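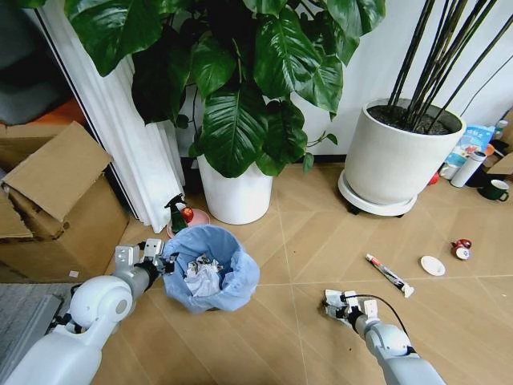
A small blue bin with its liner folded over the rim, and paper inside.

Ketby wants to sell you a bin bag that vanishes. The roll costs three times what I normally pay, the box is covered in leaves, and the word "compostable" appears on every side of it. What it doesn't say, unless you turn it over and squint, is where the composting is meant to happen.

I put this to Necati Uysal, who spent 11 years running a sorting plant. "Not in your garden," he said. "And not with us either." His lot pulled the green bags off the belt with everything else and sent them to be burned. A machine can't read a leaf.

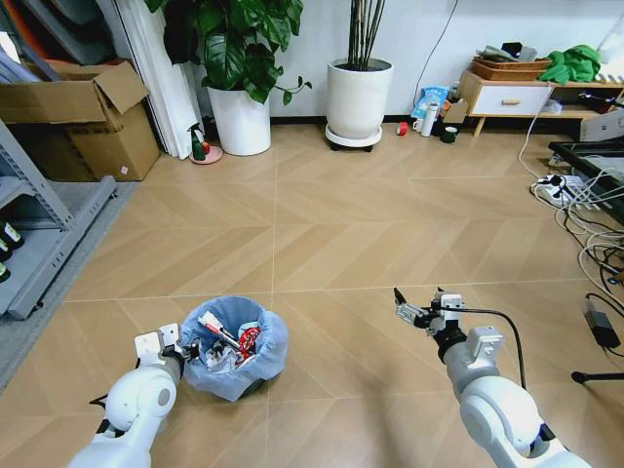
Then there is the matter of what we put in them. Most household bins I have ever emptied held a tissue, a receipt and something crinkly that once had crisps in it. Wrapping that up in a bag made from corn starch doesn't strike me as progress. The crisp packet will be around long after the bag has done its trick, if it does it at all.

Skirkico, whose rival bag is made from old carrier bags, is at least modest about it. But modest isn't the same as good, and when I asked how much of each bag was recycled I got a cheerful email about values.
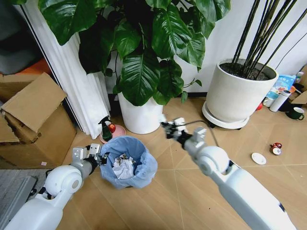
Nazmiye Uçar has a simpler answer. She stopped lining the bins in her guest house, all 34 of them, and has them rinsed instead. Her cleaners grumbled for a month. She used to get through 200 liners most weeks and now buys a roll for the kitchen - the cheap kind, she says, from the corner shop. I asked whether she'd tried the Ketby ones. She had been sent a free box, and it was still in the cupboard.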